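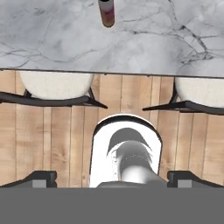 The Case for Shorter Terms of Reference

Nicanor Arroyo
9 April 2019

Books about the decline of a government tend to share a weakness. They explain the fall by the character of the person at the top, and they leave out the offices underneath, where most of the decisions were written down, delayed or lost. I have read a good many of these books and reviewed a few. The procurement chapter, where it exists, is usually the shortest.

Public inquiries have the opposite fault. They go into the offices and do not come out again. The inquiry into the Tonama water contracts was given terms of reference that ran to 60 paragraphs. It was asked to establish who signed the contracts, whether the prices were fair, how the regulator had behaved over three administrations, and what "wider lessons" might be drawn for public life. The last item took up more hearing days than the first.

My argument is that an inquiry should be given no more than 2 questions, both of them answerable from records. In Tonama these would have been: who approved the contract with Plurura, and on what written advice. Both answers were in the ministry's files at the outset. They appeared in the final report on page 70 of the second volume, after a long treatment of political culture.

The usual objection is that narrow terms protect ministers. A government that fears the answer will draw the question tightly. This does happen. The Montoya inquiry was limited to the conduct of officials, and the minister's own letters were ruled out on the first morning. But the fault there lay in who drafted the terms. If a cross-party group in parliament sets the questions, and the government may comment but not amend, the risk is much reduced.

A second objection is that the public wants the whole story. I am less sure of this. Attendance at the Tonama hearings fell to almost nothing by May, when the evidence had turned to general matters. The whole story is a job for historians, who can take 20 years over it and are not paid by the day.

Gulia offers a better model. Its standing rules cap an inquiry at 100 sitting days, and any extension needs a fresh vote. Reports are short and dull. They name the official, the date and the document, and prosecutors have been able to use them.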